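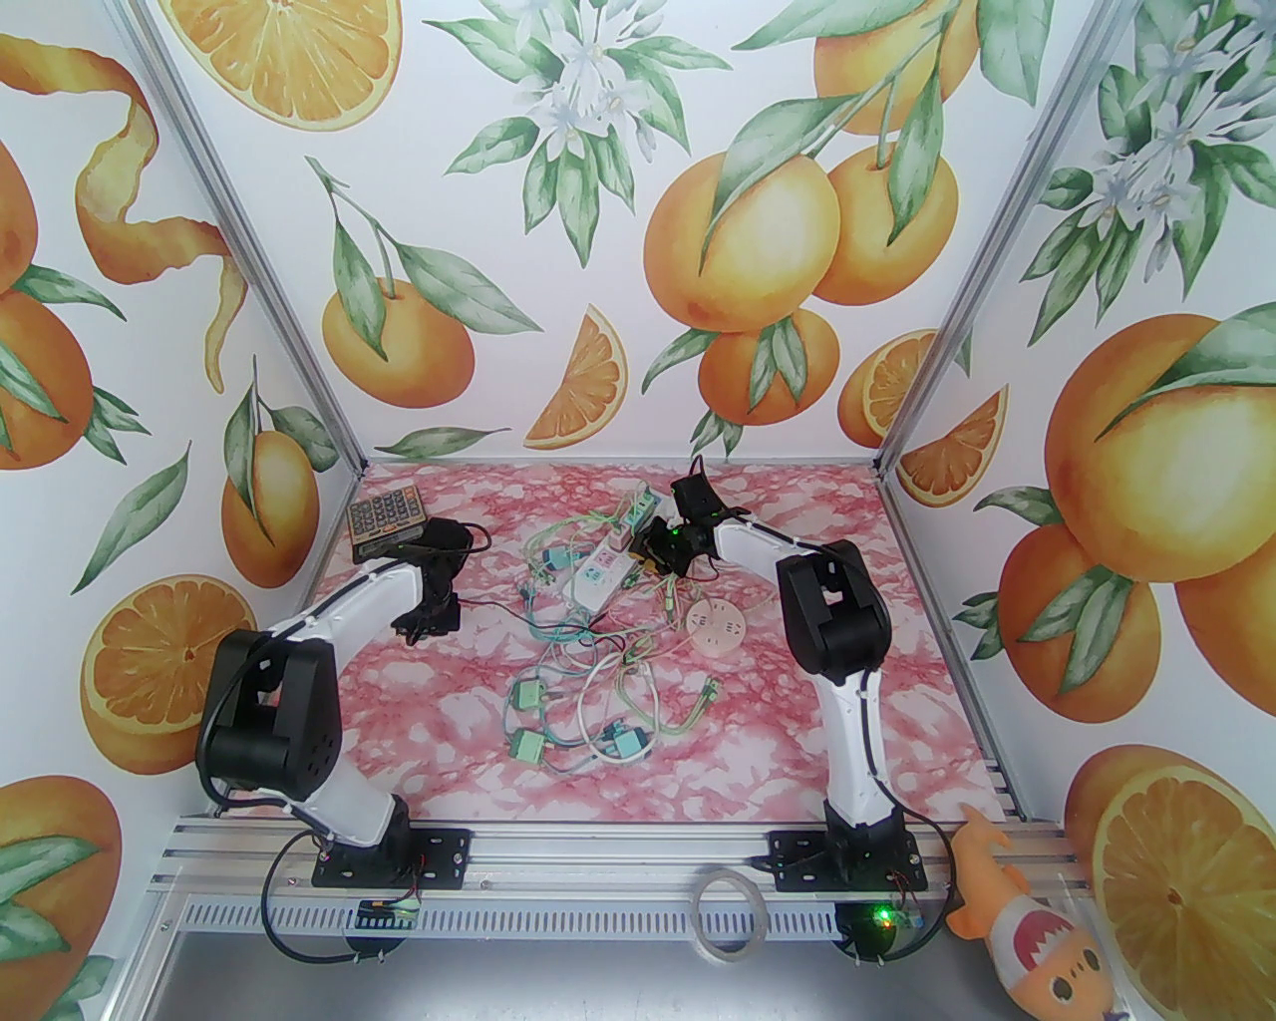
Radwa Bennani asks whether the marble top comes in anything quieter, and whether you can leave a pile of power strips on it without the print looking scruffy after a month. Short answer: not yet on the color, yes on the pile.

## Clavel worktop cover, pink/red/white marble

Printed cover for desks, benches, hobby tables. One color for now, the pink one. Gray was meant to be November, didn't happen, will update this page when it does.

- Length 102 cm, width 60 cm
- Cut down with scissors, cut from the back
- Wipe with damp cloth. No scouring pads pls
- Price: 52, shipping extra

Lies flat after a night under books. If a corner still lifts, use the double sided tape in the tube (people miss it, look inside the cardboard core).

**Good for:** charging corners, sorting cables, a calculator and the month's receipts. A white power strip stays easy to find on the pink, even with wires all over it. Smaller bits like yellow or orange ones also show up fine.

**Not for:** hot pans, soldering, anything with acetone. The print will go.

## Citrus wall prints

Same order page. Large, watercolor style, meant for plain white walls. Sold one at a time, item 272. Paper, not vinyl, so dont put them behind a sink. Hang with putty or a frame, frame not included.

They go with the pink better than you'd think. Lots of orders have both.

## Power strips

We get asked. We don't sell them, the colored-socket kind included. Try Nidmont, they carry extension leads and adapters. Check the rating on the label before you plug a heater in, and don't run one strip off another.

## Shipping and returns

Rolled in a tube, goes out with Flotar. Tube is long so it won't fit most mailboxes, leave a phone number at checkout. Returns ok if uncut. Cut ones we can't take back, sorry, measure twice.

Bulk orders for classrooms or shops: write to Zerouali, same adress as on the invoice.

Page updated 29/05/2024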